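Running a Small Guest House
Sonbridge Evening Courses, Handout 6
Lost property and things left in rooms
Notes by Veronika Gál

Please read before the session. We will use the last part for work in pairs, so bring your own register if your house has one.

6.1 What we mean by lost property

In this course, lost property means any thing that belongs to a guest and stays in the house after the guest has left. It can be of high value, as a ring or a telephone, or of almost no value, as a half-used tube of cream. For the guest the difference is often not so clear. A cheap bottle can have a medicine in it, and an old scarf can be from a grandmother. Therefore we begin with the small things, where most houses have no rule at all.
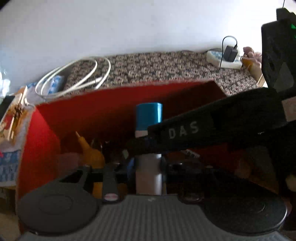
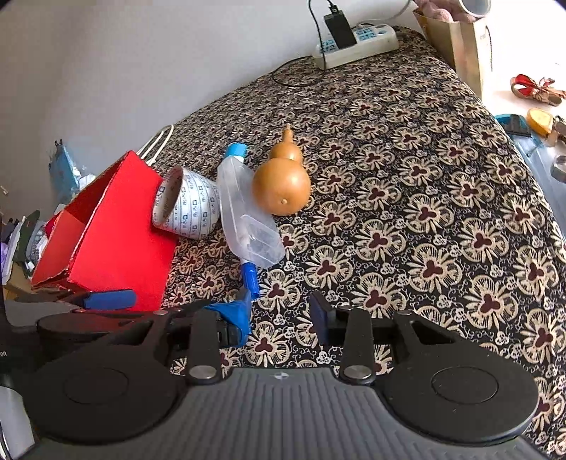
Small containers with caps.

6.2 Three groups

I recommend to divide everything into three groups at the moment of finding. The groups are the same for bedrooms, bathrooms, the breakfast room and the garden.

Group A, valuable or personal. Money, bank cards, passports, jewellery, keys, telephones, computers, glasses, hearing aids, and all medicines. These go to the office immediately. The person who finds them does not finish the room first.

Group B, ordinary. Clothes, shoes, books, toys, chargers, umbrellas, full or nearly full toiletries. They are bagged, labelled and brought down at the end of the shift.

Group C, perishable or used up. Open food, newspapers, empty packets. These may be thrown away, but only after check-out is confirmed at the desk. A guest who is staying one more night and finds her sandwich in the bin is right to be angry.

Some things are difficult to place. Last year's students asked mostly about these:

Unlabelled liquids. Do not open and do not smell. If there is no label, treat the liquid as Group A until somebody with responsibility has decided. Never pour it into another container.

Underwear. Group B, in a closed paper bag. Please no jokes on the label. The guest will perhaps see it.

Letters and notebooks. Group A. You may look at the cover for a name, but you do not read further.

Children's soft toys. By value they are Group B, but I ask you to treat them as Group A. A telephone call on the same evening is worth a great deal to the parents.

6.3 The register

A register can be a book or a computer table. I prefer the book for a small house. The one we use in class is the Donati day book, with numbered pages, but any bound book will do. Loose sheets will not do.

Each line must have:
Number of the entry
Day and time of finding
Room or other place, as exact as possible ("room 4, between mattress and wall" is better than "room 4")
Description
Who found it
Where it is kept now
What happened in the end, with signature

The description needs some practice. Write what you see and not what you believe. "Yellow metal ring with clear stone" is correct. "Gold ring with diamond" is a promise, and you can be asked to keep it. In the same way we write "watch, name on the face" and copy the name, but we do not write that the watch is genuine.

One entry is for one thing, or for one bag of things found together. If you find a washbag, the washbag is one entry and the contents are listed under it.

6.4 A case from practice

The Skornunside is a family house at the upper end of Flollurdale, with walkers in summer and almost only fishing guests after September. The owners kindly let me look at their register for one full season. There were 247 entries. Before this they had used a cardboard box under the stairs, and when a guest telephoned, one of them went through the box with the receiver under the chin.

In the first season with the register, 200 entries were closed properly, which means that the thing was returned, given away or destroyed with a signature. The other 47 had an empty last column. When we went through them together, we found that most were not really lost. They had been posted back in a hurry, and the person at the desk had forgotten to write it. So the system worked quite well and the writing did not. I mention this case so that you are not discouraged by your own first season.

Two changes were made afterwards. The pen is now tied to the book. And the person who goes to the post office takes the book from the shelf before she takes the parcel, and puts the receipt between the pages.

6.5 Where to keep things

A dry cupboard with a lock is enough. Use one shelf for each month and write the month on the shelf edge. Group A should be in a separate locked drawer or in the safe, and only two persons should have the key.

Wet things must be dried before they are bagged. Shoes should not stand on top of clothes. Liquids are kept upright, in a tray, on the lowest shelf. If one leaks, it leaks into the tray and not over a wool jumper.

How long to keep? There are different rules in different places, and you must ask your local authority and your insurer. For the exercises in this course we use these periods: three months for Group B, six months for Group A, except that passports and bank cards follow the instructions of the office or bank that issued them. Whatever period you choose, write it in the room information so the guest can know it.

6.6 Contacting the guest

Here opinions are divided, and I will give both.

Some owners always call or write to the guest when something is found. It is friendly and it often brings the guest back. Other owners wait until the guest asks. Their argument is privacy: the person who opens the letter at home is perhaps not the person who stayed in the room, and a message about a forgotten nightdress can do harm.

My own advice is in the middle. Contact the guest for Group A, but only by the telephone number or address given in the booking, and speak only with the person who booked. Say that "something was left" and ask the guest to describe it. If the description fits, you can continue. For Group B, wait.

6.7 Sending things back

Agree on the cost before you pack. At the Skornunside the guest pays the postage and the house pays the packing material. Other houses pay all for small parcels as a gesture.

Weigh the parcel when it is closed and not before. In our class example the jacket alone was under the limit, but the closed parcel was 425 grams and went into the next price step. The difference was small, but the guest had been told another amount, and then one has to write a second message and explain.

Some things may not be posted, or only with special packing: lighters, spray cans, certain batteries, perfume. Check the list of your carrier. If the thing cannot be sent, tell the guest so and offer to hold it for collection.

6.8 Exercise in pairs

One of you is at the desk and the other is a guest on the telephone. The guest has left a grey cardigan, and there are two grey cardigans in the register. Find out which one it is without describing either of them first. Afterwards change places and do the same with a phone charger, which is harder.

Write the closing line for both entries in full, with time and signature, and bring it to the next session.

Reading for next time: Handout 7, Keys and late arrivals.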